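Home | Coop | Run & Garden | Tips

Keeping the coop water clean – quick tips

Green slime in the drinker again? Same here every summer. Few things that work for us.

Scrub once a week, more in hot weather. Hot water, stiff brush, splash of white vinegar. Leave it 30 minutes. Rinse til the smell is gone.

Raise the drinker. Level with the birds' backs. They kick less bedding in. Two bricks will do it, or a paving slab if your ground is soft.

Shade. Sun grows algae faster than anything. North side of the coop if you can, otherwise prop a board over it.

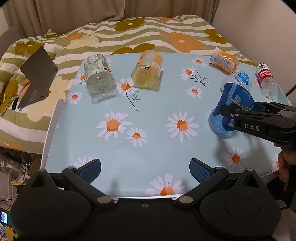 Plastic bottles on the daisy tablecloth.

Winter – have a second drinker. Swap at 7 in the morning, bring the frozen one in to thaw. Don't pour boiling water on a plastic one, it cracks. Ours did in December.

Vinegar in the water itself: only in plastic drinkers, never galvanized. It eats the coating.

We use a Stalon drinker, 3 gallon. Lid is stiff, rub a little vegetable oil on the thread. The old Suveo one leaked at the base unless it sat dead level, so get a spirit level out before you blame the seal.
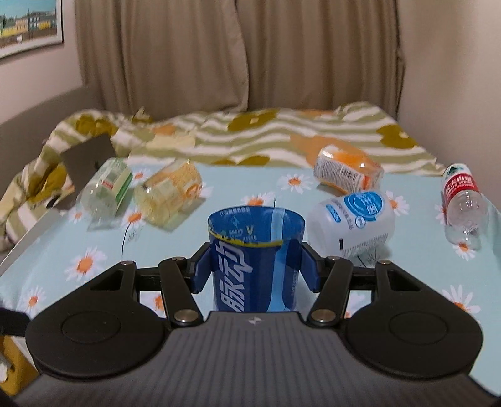
Blue bottle, open top.

Chicks need a shallow dish with pebbles or marbles in it so they cant fall in and drown. Change it twice a day, they poop in everything.

Going away overnight? Fill two drinkers and put them at opposite ends of the run. Bossy hens guard one.

31 shares | 7 comments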